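Sunditia Deep Utility Bin, Gray: Six Months On

I bought two of these bins in January for sorting at a small toy and household resale shop in Markimbridge. Donated goods come in by the box, mostly mixed, and everything has to be tipped out somewhere before it can be sorted, wiped and priced. For years that was done in cardboard cartons, which sag and split at the corners. The Sunditia bins were meant to replace them for good.

I have used both nearly every working day, and one of them a lot harder than the other. This review covers the large size only. I haven't tried the shallow version or the one with the lid.

What you get

The bin comes in one piece with nothing to assemble. The walls are matte gray and slope inward, and the floor is metal. There is also a recessed section at the back, which the product page barely mentions. I thought it was wasted space at first. Now it's where price tags and the marker go while I work, so they don't end up under the stock.

There was a paper label on the outside that came off cleanly with warm water. Mine also arrived with a sheet of film on the floor of each bin. Check for it, as it is thin and easy to miss. I used one bin for a whole morning with the film still on.

Size and weight

It is large. Measure your table before ordering. Mine sits on a light wooden tabletop and takes up more of it than I expected, leaving room for a clipboard on one side and not much else. The listing gives the empty weight as 3160 grams. That is fine for one person to lift when it's empty. Full of wooden blocks it is a two-person job, and there are no handles, only the rim. If I could change one thing it would be that.

Everyday use

The sloped walls are the best part of the design. Small things slide down toward the middle and stay in reach, so I spend less time feeling around in corners. Play food is a good test of this, because it rolls. In the cartons a plastic egg or a grape would disappear under the flap and turn up a week later. In the bin it ends up on the floor with everything else.

The flat floor helps with blocks too. Anything with bumps or studs tends to stand up or tip over where you can see it, and you can pick out one color at a time. I usually put in a small amount and clear it before adding more. Filling it to the top defeats the purpose, and you may as well go back to a carton. 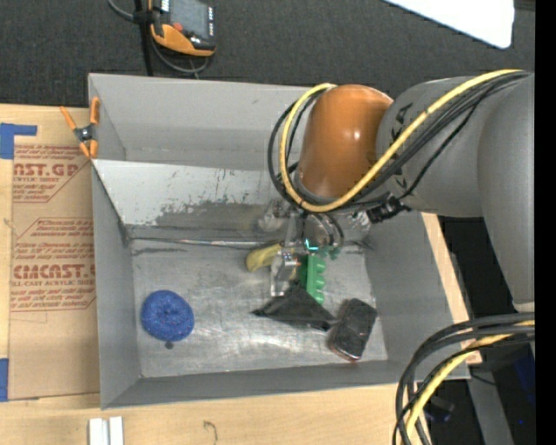 Noise is the main complaint from other people in the shop. A metal floor and hard plastic toys make a racket, and tipping a full box in is loud enough to stop a conversation. I tried a rubber drawer liner on the floor for a while. It cut the noise by a good amount, but it trapped crumbs and grit and had to come out for cleaning every day, so I gave up on it. If you work somewhere quiet, a liner may be worth the trouble.

How it has worn

Not as well as I hoped — at least as far as looks go. On the bin that gets the most use, the back panel has scraped, with dark flaking patches on the lower part and a lot of small vertical scratches. The top of the panel is still a clean pale gray, which makes the lower part look worse. The floor is scuffed and has cloudy whitish marks near the center that don't come off with dish soap, vinegar or a scouring pad.

None of this affects how it works. The floor hasn't bent and the bin still sits flat. I would not put anything soft or pale against the flaking area, though, and I keep stuffed toys in the other bin for that reason. For food or anything a baby might chew, I would look for something else.

The seam along the back of the floor collects dust. A dry paintbrush gets it out in a few seconds.

Compared with the Fashola

I borrowed a Fashola sorting tub for two weeks before buying the second Sunditia. The Fashola is all plastic, lighter and much quieter, and it has proper handles. It also has straight sides and rounded corners where marbles and doll shoes collect. The plastic flexed when I leaned on the rim. If you have to carry your bin between rooms, get the Fashola. If it stays on one table all day, I prefer the Sunditia.

Price and ordering

I ordered through Ukamum, which had the better price of the two sellers I checked. Delivery took six days. One bin had a small dent on the outside of the rim and I kept it, so I can't say what their returns are like.

Good: sloped walls, flat metal floor, useful recess at the back, stays put on the table.

Bad: no handles, noisy, finish on the back panel flakes with heavy use.

I'd buy it again for the shop. I wouldn't buy it for a living room.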